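Umali Project, Manipulation Working Group
Minutes of the method review, Wednesday, April 4, 2018

Present: Rogelio Galang (chair), Sheldon Vachon (minutes), four members of the Nastum team, two from Lasen by phone.
Apologies: none received.

1. Minutes of the previous meeting

The February minutes were approved with one correction. Under item 3, "wrist view only" should read "wrist view plus joint state."

2. Matters arising

The calibration script has been moved to the shared repository. The old copy on the bench computer is to be deleted once the Lasen side confirms that nothing depends on it. Lasen will confirm by email.

The naming of sessions is still inconsistent. Sessions recorded before the February meeting use the operator's initials first, later ones use the task code first. It was agreed to leave the old names alone and to keep a lookup table.

3. Laundry loading task: status of the demonstration set

S. Vachon reported that the set now holds 898 demonstrations, all teleoperated. Of these, 28 have been set aside on account of a time offset between the head view and the wrist views. The offset was constant within each session, so the files may be recoverable. They are excluded from all results under item 4.

The task is divided into four phases for labeling: approach to basket, grasp, transfer to drum, release. A question was raised about door handling. It remains a separate task with its own labels and is not to be merged into the loading set at this stage.

R. Galang asked how phase boundaries are assigned when the garment slips and is picked up again. At present the labelers restart the grasp phase at the second contact. One member thought this inflates the share of grasp frames. No change was made, but the rule will be written into the labeling guide, where it is currently missing.

4. Result: policy with and without the wrist views

Two policies were trained on the same data with the same settings. Policy A receives the head view and the wrist views. Policy B receives the head view only. Each was run for 400 trials, with basket position changed between trials according to the printed schedule.

Policy A completed more trials than Policy B. Most of the difference comes from the transfer phase. Policy B tends to reach the door ring with the garment held too low, so that part of it catches on the lower rim. In the grasp phase the two policies are close, and the group did not consider the difference there large enough to report.

Lasen asked whether the comparison is fair, given that Policy B also has fewer parameters. S. Vachon replied that the image encoder is shared and the remaining difference is small, but agreed that it has not been controlled. A third run, with the wrist inputs replaced by a constant image, would settle the point. Agreed.

There was some discussion of reflections on the door glass. Bright highlights move across the porthole as the wrist turns, and Policy A sometimes slows down near the ring. Whether the two are connected is not known. Flalinix, the annotation tool, can now mark highlight regions, and a small subset will be marked by hand before anything is claimed in the report.

5. Evaluation protocol

The following was agreed for the next round:

Time limit per trial stays as it is.
A trial counts as complete only when no part of the garment hangs over the door ring.
Operator intervention ends the trial.
Each block of 8 trials uses a single garment, and the garment is changed between blocks.

The proposal to score partial completion was discussed at length and deferred. The Nastum team will circulate a draft scale.

6. Actions

S. Vachon: third run with constant wrist input; add slip rule to labeling guide.
R. Galang: check whether the set-aside files can be realigned.
Nastum team: draft scale for partial completion; highlight marking in Flalinix.
Lasen: confirm that the old calibration script can be deleted.

7. Any other business

None. Date of next meeting to be set by email.

Attachment to item 4
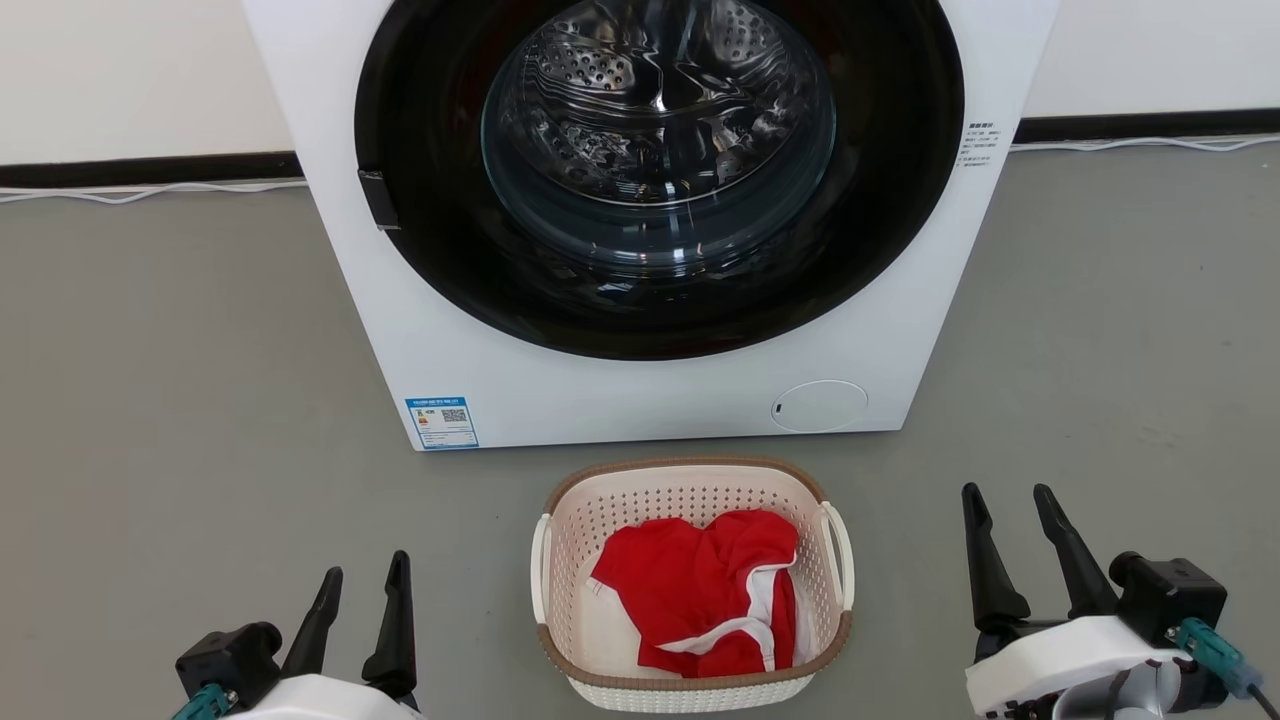
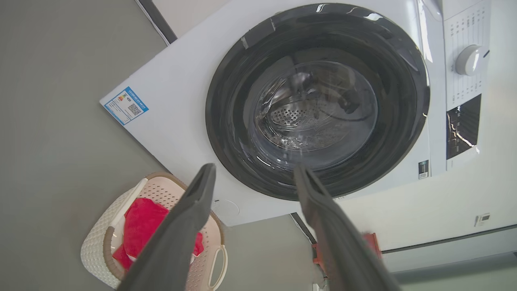 Figure 1. Laundry loading task, basket and washing machine. First: head view. Second: wrist view, with the gripper fingers near the door ring.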